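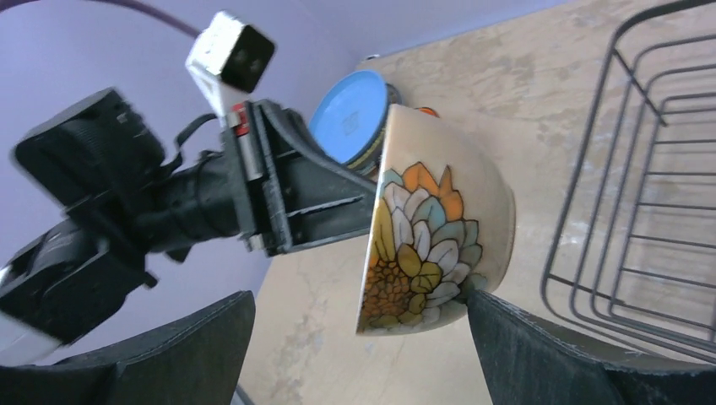 Friday, May 31, 2024
Wellach Household Studies Group, Wundanau

3.2 Tableware and surface decoration

Decorated bowls were treated as a separate class in the Wastisix inventory, which covers 135 pieces of everyday tableware from homes in the Amin district. A piece was placed in this class when its painted motif took up a large part of the outer wall. The cream-colored ceramic bowl in the picture at the head of this section meets this rule: a layered flower in orange, pale yellow, white, light blue and olive green spreads over its side, while the upper portion is left a plain warm beige. Sixteen bowls were entered on the same basis. Respondents tended to keep such pieces for serving and to use plainer ones for scraps and small waste.

Plain bowls were recorded by color, depth and rim. Wide, shallow forms were the most common, and several households reported using a single bowl for both fruit and table litter during the same day.

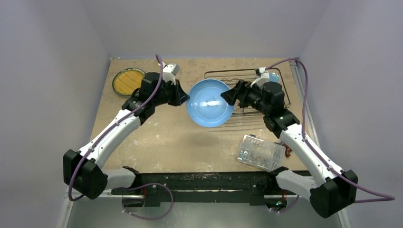

Figure 4. Tableware on the table.

Placemats were entered under table coverings, with material and rim color noted. Woven round mats were kept apart from cloth ones, as the February survey had shown that the two are stored and cleaned differently. Storage is taken up in Section 3.3.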